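Unit 2: Can Machines Do the Chores Yet?
Course handout, Introduction to Automation
Revised March 15, 2026

Reading before class: the Truveck packing line report, first half only.

What counts as a chore

For this unit, a chore is a short job that a person does by hand without much thought. Clearing a table is one. So is sorting returned parts into bins at a shop bench. Both come down to the same few moves: find the thing, take hold of it, carry it, put it down somewhere useful.

Where things stand

Fixed jobs on a shop floor are in good shape. If the part always arrives the same way up, a two-finger gripper can handle it all day. The Truveck line in the reading moves 3,000 cartons per shift and has one carton size.

Homes are harder. Objects are soft, shiny, stacked or half hidden, and they move between one day and the next. In the Homico kitchen trial, the arm was given 235 household items and put away 50 without help. Most failures came at the grasp. Dish towels and plastic bags were the worst.

Why we start with blocks

A block has flat sides and keeps its shape when squeezed. That lets us study the grasp before adding harder objects. Wear still matters. Chipped paint and scuffs change how a block looks to a camera, and a program tuned on clean blocks may miss a worn one. Look at the top face and upper edge of the green cube, then at how the two fingers meet its sides.

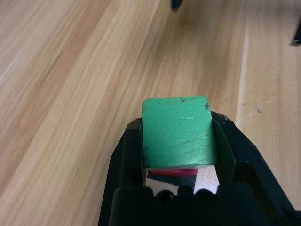 Terms to know

Grasp: the contact between fingers and object that lets the object be lifted.
Wrist camera: a camera that moves with the gripper. It sees the object up close but little of the room.
Cycle time: how long one full pick and place takes.
Intervention: any time a person has to step in.

For the lab

Read the Druvar safety sheet first. Work in pairs. Pick one chore from home and write it out as separate moves. Mark the moves you think a two-finger gripper could do now, and say what would stop it on the others. One page is enough. Hand it in at the Okeke Lab front desk.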